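Notes from the Hall: Getting Ready for the Walls

Hello again from Pamthorpe, where the lilacs are finally out and the big room at the meeting hall still smells faintly of the pancake supper. A good many of you have stopped me at the post office to ask when the repainting is going to begin, so I thought I'd give the whole item over to it this time and save us all some standing around on the steps (though I do enjoy the standing around, so please don't stop on my account).

The short answer is May. The longer answer is that painting is the quick part, and most of the month is going to go into everything that comes before it. The hall was last done 18 years ago, in that yellow some of you loved and some of you were very polite about, and the east side has seen two roof leaks since then. Zorica Vukčević, who did the plaster in the Rieger house over on the hill, came by one evening and spent a good two hours going along the walls with her knuckles, knocking and listening. I followed behind with a pencil and a roll of tape, feeling very useful. Wherever it sounded hollow I put a piece of tape, and by the time we reached the coat closet I had used up most of the roll.

What she told us was better than I had feared. The old plaster is sound over most of the room and only wants its cracks opened, filled and sanded. Two stretches on the east side have let go of the lath behind them, and those will have to come down and be built up again in three coats. She likes to leave a proper wait between coats, longer than I would have the patience for, and she was firm with me about not pointing heaters at the wall to hurry things along. So if you look in one afternoon and it seems as if we've all gone home in the middle of the job, we probably have, and the wall is getting on with it without us.

I grew up with plaster walls and I've always been fond of them. They're cool to lean on in the summer, they keep the noise of the kitchen in the kitchen, and they have that slight wave to them when the late sun comes in sideways. My mother hung every picture in our house from the rail so as not to put a nail in one. We do have a rail in the hall, by the way, hidden up there under the yellow, and Zorica thinks it will clean up nicely -- so the quilts and the old school photographs can go back on hooks and wire, and the new walls can stay whole for a while.

As for color, the vote at the potluck went to a soft white, with a warm gray for the trim. I know a few of you were holding out for green. There is still the pantry to be done, and I'd be glad to hear from the green party on that subject.

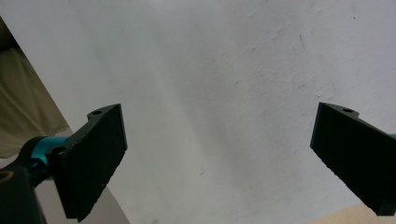
How You Can Help

Before anything else, the room has to be emptied. We have 100 folding chairs, the piano, the long tables and that enormous bookcase nobody remembers accepting, and all of it is going across the yard to the Torumora barn. Mark Anthony Yap has offered his flatbed for the piano and would like 3 strong people to meet him at the side door at nine in the morning. The date will go up on the board once he knows when the truck is free. The chairs can be carried by anyone at all, and children have been very good at it in years past.

We could also use clean drop cloths, old bedsheets, buckets with handles that stay on, and the loan of a tall stepladder. Please put your name on anything you want back! I still have a very nice casserole dish from last fall, blue lid, that belongs to one of you.

While the room is out of use, the Tendis singers will rehearse in the library basement, and the knitting circle will be at my house, where there is plenty of coffee and a dog who means well. The Saturday -- no, forgive me, the monthly -- swap table will skip May altogether and come back in June, by which time I expect we'll all have found a few more things in our closets that we're ready to part with.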